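模拟赛车联赛该不该锁定调校 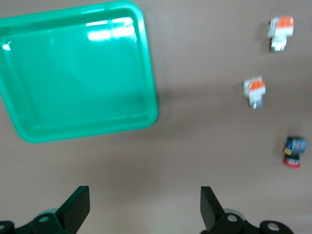 Heikki Rissanen在上一篇文章下面留言说，固定调校等于把工程师赶出比赛，剩下的只是一群人在同一台车里比谁练得久，这样的联赛他看一个赛季就不会再看了。我不同意他的结论，但他的前提有一半是对的，值得单独写一篇来讨论。

先把术语说清楚。所谓固定调校，是指赛事方在每一站之前发布一份统一的车辆参数文件，包括弹簧刚度、防倾杆、阻尼、外倾角、束角、尾翼角度、差速器预载和齿比，车手只能改动油量、刹车平衡和胎压中的一部分。开放调校则是在技术规则允许的范围内随意修改。两种制度在模拟赛车里都存在多年，争论也存在多年，多数时候双方各说各的，因为他们默认的赛事形态不一样。

我参与规则讨论的Veklow联赛一季有9站，报名车队19支，其中大部分每队只有2名车手，没有专职工程师。比赛在Friday晚上进行，也就是周五，绝大多数人下班之后才能上线练习。以下的判断都以这类业余到半职业之间的联赛为前提，不适用于有厂商支持的职业系列赛。

开放调校的第一个问题是时间成本的分布。一份在Mokberg赛道上可用的基础调校，从头做起需要完成底盘高度、弹簧和阻尼三轮迭代，每轮都要在满油和低油两种状态下跑出足够长的连续圈。一个每周只有两三个晚上的车手，做完这件事就没有时间练起步、练进站、练跟车。结果是两类人占优：一类时间充裕，一类花钱买现成的调校文件。后一类尤其值得注意。买来的文件通常针对单圈成绩优化，后轴偏活，长距离里后胎温度会持续上升，车手并不理解原因，只会觉得自己越开越差。联赛看上去多了一个技术维度，多数参赛者并没有真正进入这个维度。

第二个问题是物理模型本身的漏洞。现实中的车队不会把前束角调到极端值去换取直道速度，轮胎会磨坏，车也会难以控制。模拟软件的轮胎模型在常用区间内拟合得不错，到了参数边界附近就不一定可靠。只要边界开放，总会有人找到一个在物理上说不通、在软件里却很快的组合。上赛季Żak站的排位赛就是这种情况，前五名里有三台车用了几乎贴地的后悬架和最硬的弹簧，现实中的底盘在那条赛道的路肩上根本撑不过一圈。规则组事后加了离地高度下限，下一站又有人转去利用阻尼的回弹行程。补一处，漏一处，每次修补都要占用一次会议。

到这里为止，固定调校似乎没有什么可反对的。但Rissanen的意见不能简单打发掉。赛车运动的成绩从来由人和车共同产生，去掉对车的理解，车手的反馈能力就没有用武之地。一个能准确说出“入弯中段前轴先失去抓地，松刹车后恢复”的车手，和一个只会说“推头”的车手，在固定调校下价值相同，在开放调校下相差很大。如果联赛希望培养出能够进入真实车队工作的人，完全锁死参数就是在放弃一项训练。

固定调校还有一个较少被提到的缺陷：统一文件并不中立。任何一份参数都隐含了一种驾驶方式。赛事方为了照顾新手，习惯把车调得偏转向不足，尾翼偏大，差速器偏紧。习惯用刹车把车头带进弯的车手会因此损失最多，习惯早给油、走大半径的车手则几乎不受影响。规则组一般把这叫作“安全的调校”，其实它在给某种风格加分。我看过两个赛季的分段数据，同一名车手在固定组和开放组的相对名次可以相差5位，其中的差别很难全部归结于练习量。

硬件差异也会和调校规则发生作用。直驱方向盘基座能传递更高频率的力反馈，车手可以更早察觉后轴滑动，因此敢用更活的车尾。使用皮带传动设备的车手在同样的参数下得到的信息更少，需要一台更稳的车。开放调校允许后者用参数弥补设备，固定调校取消了这条路。支持固定调校的人常说它使比赛更便宜，这句话在调校服务的开支上成立，在硬件开支上恰好相反。

所以我主张的是有限开放。具体做法分为三层。第一层完全锁定，包括离地高度、弹簧、阻尼和束角，这些是模型漏洞最集中的地方，也是最耗时间的地方。第二层在窄区间内开放，包括尾翼、前后防倾杆和差速器预载，每项只给几个档位。第三层完全开放，包括刹车平衡、胎压和油量。第二层的项目有一个共同特点：改动一档之后，车手在三四圈之内就能感觉到变化，并且能用语言描述。这样训练的是诊断和取舍，不要求谁有整晚的时间去做扫描式测试。

有人会问，档位少了，最优解会不会很快被找到，然后所有人又用同一套参数。会的，至少在单圈意义上会。但正赛的最优解取决于交通状况、赛道温度和进站策略。前排发车的车可以用较大的尾翼保住轮胎，中游的车必须减小尾翼才有直道超车的机会，代价是脏空气里前轴更不稳定。参数相同的概率没有想象中那么高。Vuma组别在夏季赛里试过类似办法，赛后公布的文件中，进入积分区的车没有两台完全一致。样本太小，不足以证明什么，不过至少没有出现反对者预言的结果。

执行上还有两个细节。其一，参数文件应当在正赛之后公开，全部车手都可以下载。公开会削弱领先者的优势，但窄区间内的优势本来就不大，公开带来的学习价值更高。其二，统一的基础文件应由两名风格不同的车手共同测试，一名偏好稳定，一名偏好灵活，取两人都能接受的折中，并附一页说明，写清楚每个可调项目往哪个方向改会发生什么。现在多数联赛只丢出一个文件，没有任何解释，新车手自然把它当成黑箱。

平衡性能的调整应当与调校规则分开讨论。经常有人把两件事混在一起，抱怨某款车在固定调校下太慢，要求减重或增加功率。很多时候慢的是那份基础文件，不是车。先换文件，再测，仍然慢，再谈配重。顺序颠倒的话，一旦下赛季改用有限开放，之前加减的重量全部失去依据，又要从头来过。

下赛季的规则草案在December，也就是十二月提交表决。目前草案里写的仍是全部固定，理由一栏只有“公平”两个字。我建议把这一栏改写成可以检验的指标，例如完赛率、前后车的圈速离散程度、单名车手每站用于测试的小时数，然后拿前两站作为对照，一站固定，一站有限开放，数据出来之后再决定其余各站用哪一种。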